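Workshop notebook, Tendcombe Early Years Room
Jun 5, 2024
Entry by Efua Agyeman

The sorting tray activity was run again this morning with the older group. Dima Jaber led the table and I kept the notes. The aim was to see whether the children would sort dried beans by size without a spoken prompt.

The tray was set out with 100 beans, two bowls and one pair of child tongs. Most children began with their fingers and moved to the tongs later – this matches the entry made in December. Liis Pētersons asks that the tongs be placed to the right of the bowls next time, so that both sessions can be compared.
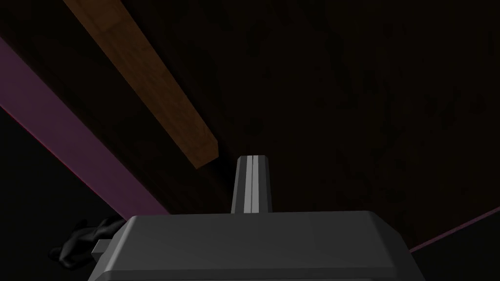 Lighter plank against the dark wood surface.

The second part was the pouring exercise. The small jugs from Vostmont were used, filled to the 90 ml line. Two children poured back and forth well past the planned time and were left to continue. The larger jugs are too heavy for this age when full and have been returned to the top shelf. Dexter Ferreira will mark a lower fill line on them in blue tape.

Bean stock after the session is 146, including the spare jar. Venla Pelkonen has the key to the supply cupboard until the Siliņa order is unpacked.
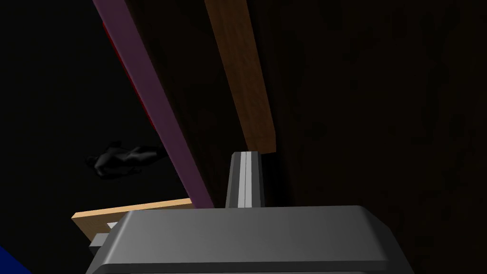

Should the pouring exercise be offered before the sorting tray?
Sorting should stay first for now. The children arrive settled and the dry work keeps the table clear – the order may be reviewed once both groups have completed the full set.

To do: wash the tongs, replace the cracked bowl, copy this entry to the Gelelden binder.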